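How to Fold a Shirt with Two Hand-Held Grippers (Notes for New Club Members)

Posted by Yaneth Chambi, Kerport Student Robotics

So you signed up for the folding task! Good choice, it's my favorite and also the one that made me want to quit in February. Our club does the soft-stuff challenge in the Delgate student competition, and before anybody writes a line of code we have to learn to fold with grippers in our own hands. I've been asked for these notes enough times that I'm finally typing them up (sorry it's long, I talk a lot).

You need a pair of hand-held grippers, a headset with its controllers, one shirt, and a big flat surface. We use the round bed a lot. It's a comfy height, and the sheet is softer than a table, so a dropped shirt doesn't slide away from you.

Start with the shirt crumpled. I know, everyone wants to lay it out nice first! But the judges hand it to you in a heap, so you may as well get used to the heap. Pick any fold that sticks up and pinch it with your left gripper, jaws closed on a small bite of cloth. A big bite feels safer and then you can't shake it loose later.
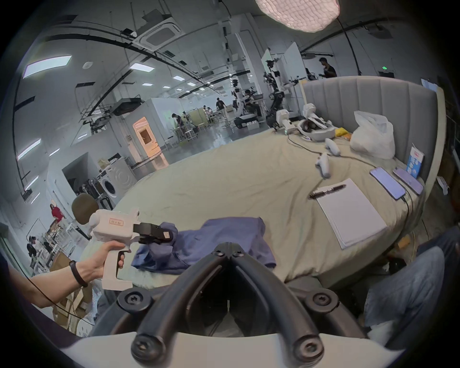
Photo: Brayan Valderrama / Kerport Student Robotics

Now lift slowly and look for an edge. A hem, a sleeve end, anything with a seam. Bring your right gripper in from the side and take the edge low down, then let go on the left and catch the next bit along. Left, right, left, right, like climbing a rope. My first tries took forever and I kept letting go with both at once. Your squeeze has to be gentle all the way through, and if your hand starts cramping you're holding the handle way too hard.

Before you do a real take, do the boring setup stuff:

Wrist strap on.
Check that both controllers are awake.
Put the headset somewhere you won't lean on it.
Trace your cable with your eyes from one end to the other.
Tell the people near you that you're starting. 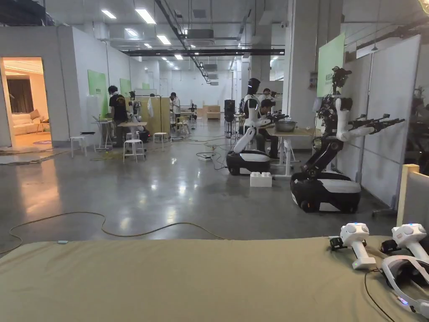 That fourth one cost me a whole afternoon once. I had a cable looped under the shirt and every single fold came out with a lump in it, and I blamed the gripper, the shirt and Brayan, in that order. Now I do the cable check out loud like a crazy person and it works great.

Okay, next is the stretch. Once you have a gripper on each end of an edge, move your hands apart until the cloth goes from floppy to straight. Stop there! If you keep pulling, the cloth pops out of one side and you start over. I tell new people to watch the cloth and forget about their hands. When you see the sag go out of it you're done. It also helps to keep your elbows in, no idea why. 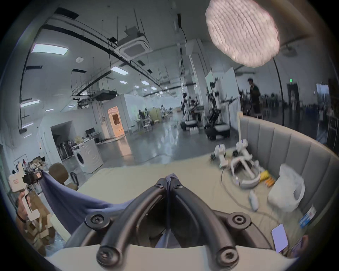
Cloth between the two grippers, over the round bed.

If one end keeps slipping, look at how much fabric is in the jaws. Right on the very edge is too little, so go in a bit further and try again. Thin shirts are worse than thick ones. When I'm teaching someone I start them on a plain cloth with no sleeves, get them doing 3 clean stretches in a row, and only then do they get a shirt. Brayan thinks this is babying people. Brayan also folded a shirt inside out at our last practice round, so take your pick.

When you can stretch on the bed, try it standing up and holding the cloth out in front of you. It's harder! You've got no surface to help, the weight hangs straight down and your arms get tired fast. Keep the top edge as level as you can and don't worry if the middle dips a little.

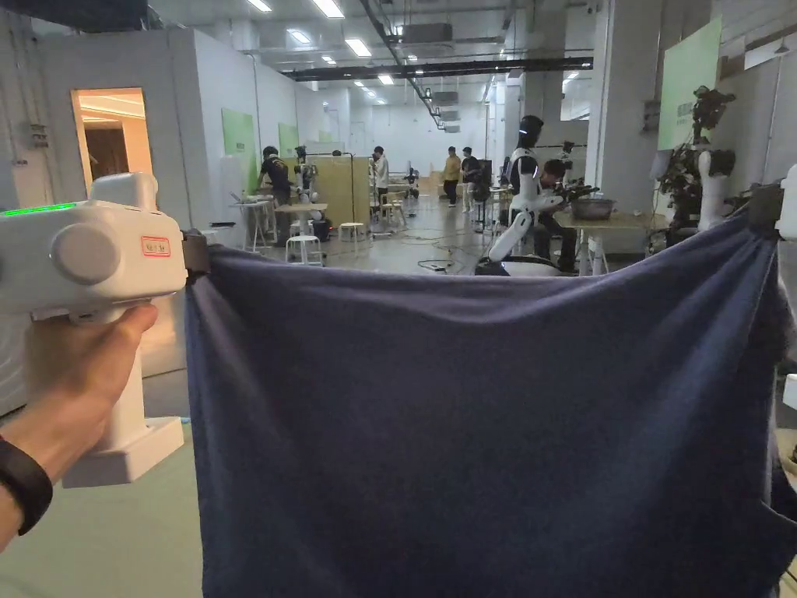 From there you lower it. Let the bottom touch first, then walk your hands forward so the rest lies down behind it, and open both grippers together. For the fold itself, take the two near corners, carry them to the far ones and set them down. Smooth with the side of a closed gripper if you want, though I usually skip it.

My practice log hit 400 folds this spring, and the first 100 were awful, so please don't get discouraged on your first day. Write down each try, even the bad ones, in the Marulanda notebook (the shared one, not your own) and put your initials next to it. If a gripper feels sticky or doesn't close evenly, leave it out for Brayan with a note and grab another pair. Sleeves get their own page, and I'm still writing that one.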